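The Ferry Clock

Sixten Berge took the job at Illatik in January, when the harbor was iced in and the ferry ran only as far as the breakwater and back to keep the channel open. He was given a room over the ticket office, a key to the waiting hall, and a list of duties typed on a single sheet. The last item on the list was the clock.

The clock hung on the north wall of the waiting hall. It had been made by a firm called Hedlund, whose name was painted on the dial in thin brown letters, and it ran seven minutes fast. Everyone in town knew this. The timetable printed by the ferry company gave the right times, and people read the clock, took off seven, and knew where they were.

"Do I set it right?" Sixten asked on his first morning.

Roald Sjögren had held the job before him. He had stayed on two weeks to hand over, and he was packing mugs into a box.

"You wind it," Roald said. "It doesn't say set it."

Sixten looked at the sheet. It said: Wind clock, 25 turns, Sunday night omitted.

So he wound it. He did this for a month. He sold tickets, swept the hall, salted the ramp, and helped the Grønli girl with her crates when the boat went out to Nisov. She was not a girl, she was thirty-four, but her father had run the fish shed and people had never changed what they called her. Her first name was Ronja. She took 13 crates out on the early boat and brought them back empty at night.

"You're the new Roald," she said to him.

"I'm Sixten."

"All right."

In February a man missed the boat. His name was Eusebio Barroso and he had come a long way, by train and then by bus, to see his brother on Nisov, who was ill. He arrived at the hall with time to spare, as he thought, looked up at the clock, and saw that the boat had already gone. He sat down on the bench with his bag between his feet. Sixten was out on the ramp with the salt. By the time he came in and found the man sitting there, the boat really had gone. The next one was at six that evening.

"It was here," Sixten said. "It was here until just now."

Barroso pointed at the clock.

"That's fast," Sixten said. "It's seven minutes fast."

"Why?"

Sixten did not have an answer. He made the man coffee in one of the mugs Roald had left behind, and they sat in the hall for most of the day. Barroso talked about his brother, who had repaired outboard motors and kept every part he ever took out of one. He did not seem angry. He asked twice whether there was a telephone, and Sixten let him use the one in the office, and he spoke for a long time in Portuguese and then came back and sat down in the same place.

At six he went out on the boat. Sixten carried his bag down the ramp.
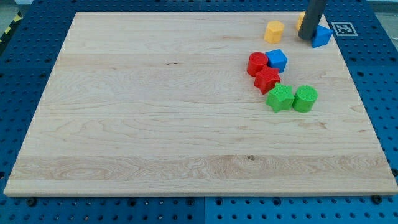 That night Sixten got the ladder from the storeroom and moved the hands back. It took no time at all. The minute hand was stiff, then it went. He stopped the pendulum, waited for the watch on his wrist to catch up, and let it swing again.

The next morning Ronja Grønli missed the early boat with all of her crates.

She came down the hill at the pace she always came, looked through the window of the hall, took off seven, and saw that she had plenty of time to stop for bread. When she got to the ramp the boat was past the breakwater. Two schoolteachers missed it as well, and so did the man who read the water meters on Nisov, and Jonatan Åberg, who was the only dentist on that side of the sound and had a full day of patients waiting.

"You touched it," Ronja said.

"It was wrong."

"We knew it was wrong."

"A man missed the boat yesterday. His brother's sick."

She looked at the crates. "I'm sorry about his brother," she said. "What am I supposed to do with these?"

Åberg was calmer about it. He telephoned his patients one after another from the ticket office. Then he came out and studied the clock with his hands behind his back, the way he might have looked at a tooth.

"My father used to say it was set fast for the priest," he said. "The priest was always late. This was before the new hall."

"And when the priest died?"

"I suppose they wound it."

Sixten wrote to the ferry company and asked what he should do. He wrote a second time when no reply came. Then a letter arrived that thanked him for his interest in the waiting hall and reminded him that the heating was to be turned down at night. He pinned it up beside the list of duties.

For a week he stood at the door before each sailing and told people the clock was right. Some of them thanked him. Some of them took off seven anyway, out of habit, and then had to run. An old woman with a shopping cart told him she would believe it when she saw it, and went and sat in the boat half an hour early.

He thought of putting up a sign. He wrote one out, THIS CLOCK IS NOW CORRECT, and looked at it on the desk, and it seemed to him to accuse somebody. He wrote another that said only CLOCK CORRECT. He taped that one under the dial.

Barroso came back across at the end of the second week. He had on a different coat, a heavy blue one that was too wide for him in the shoulders. He had his bag, and also a wooden box with a rope handle, which he set down on the bench with some care. Sixten did not ask about the brother. Barroso opened the box and showed him: carburetors, springs, small brass screws sorted into tobacco tins.

"He labeled them all," Barroso said. "I can't read his writing."

He looked up at the clock and then at the sign.

"You fixed it."

"Yes."

"Is it better?"

"I don't know," Sixten said. "People were used to it."

Barroso nodded. The bus was not due for a while. He took one of the tins out of the box and tried to make out the label, holding it close and then farther off, and after a minute he passed it over to Sixten, who could not read it either. Outside, Ronja Grønli was stacking her crates by the ramp. Sixten put on his gloves and went out to help her.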